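Keep the Plates With the Colored Rims
By Margaux Vidal
11/06/2025

My sister-in-law threw out her everyday dishes in October and bought a full set in one color, a kind of oatmeal gray. Every plate matches every bowl. She paid $342 for it at a shop in Birkport, and she is pleased with it. I have eaten off those plates twice and I think she made a mistake.

The dishes she got rid of were white with colored rims. Some were red, some blue, in different sizes. They had been bought over the years from the bargain shelf at Tokwood, and no two people in the family agreed on which ones belonged together. She said they made the table look like a school cafeteria. Maybe they did. I still use the same kind at home and I have no plans to replace them.

My first reason is practical. A colored rim tells you which plate you have before you have it in your hand. In my kitchen the big ones are red and the smaller ones are blue. If I ask a child to get the blue plates, I get the blue plates. At my sister-in-law's house, the dinner plates and the lunch plates are close enough in size that the stack always ends up mixed, and someone has to sort it before dinner. 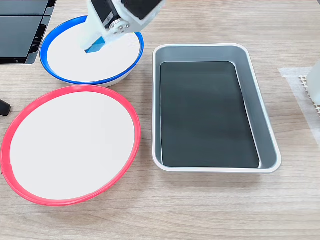 The second reason is the white center. Food looks like food on white. Carrots look orange and a fried egg looks right. On the gray plates, a piece of chicken looks as though it has been sitting out since noon. I know restaurants like dark and speckled dishes now, but restaurants also have better lighting than most of us do over the kitchen table.

Then there is breakage. My friend Sandrine Carré bought a matched set of 10 from Vasseur and broke one the first winter. The color had been discontinued. She found a single replacement for $49, plus shipping, and it came in a slightly different shade. She keeps it at the bottom of the stack. When one of my rimmed plates breaks, I buy another one that is close, and it goes in with the rest.

I will give the other side one point. A rim makes a plate harder to match with serving pieces, and a patterned bowl next to a red edge can be too much. My answer is to serve from plain metal. A rectangular metal tray with rounded corners goes with anything, and you can put it down between a red plate and a blue one without thinking about it.

My sister-in-law has offered me her old dishes, which are still in a box in her garage. I am picking them up next week.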